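## 4. Checking and Topping Up the Engine Oil

This section applies to all Cevine models fitted with the Hartley petrol engine. The oil level should be checked every two weeks and before any long journey.

**Caution:** Do not remove the filler cap while the engine is running.

1. Park the vehicle on level ground and apply the parking brake.
2. Switch off the engine and wait for the oil to drain back into the sump.
3. Open the bonnet and secure it with the stay.
4. Pull out the dipstick, wipe it with a clean cloth and push it fully home.
5. Withdraw the dipstick again and read the level against the two marks.

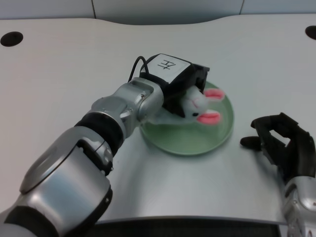
**Which mark should the oil reach?**

The level should lie between the lower and upper marks, and preferably in the top half of that range. Oil above the upper mark must be drained off before the vehicle is driven.

### 4.1 Adding oil

1. Turn the filler cap anti-clockwise and lift it clear.
2. Pour in a small quantity of oil of the grade shown in the table of fluids on page 342.
3. Allow the oil to settle, then repeat the dipstick check.
4. Refit the cap and tighten it by hand.

**Note:** Wipe up spilt oil at once, taking particular care near the exhaust manifold.

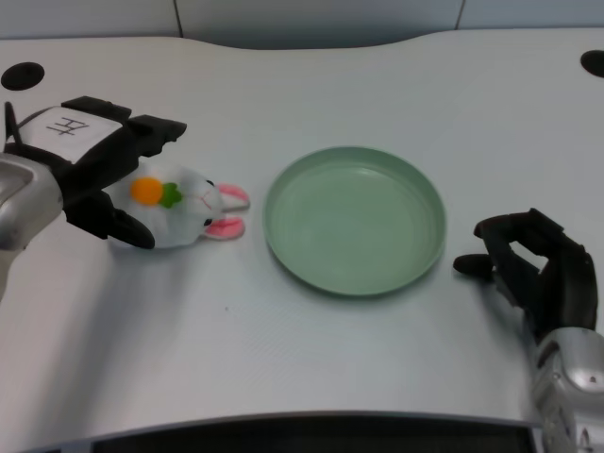 Oil containers kept in a garage or workshop should be marked with their grade and the month of opening, for example "May". A plain white label written in marker, like the one on the back of the black hand, is sufficient, provided that the writing can be read by everyone who uses the store. Containers without a label must not be used for topping up.

### 4.2 Oil warning lamp

If the red lamp comes on while driving, stop as soon as it is safe and switch off the engine. Do not restart it, even if the dipstick reading is correct. Contact a Visia service centre and quote fault code 48.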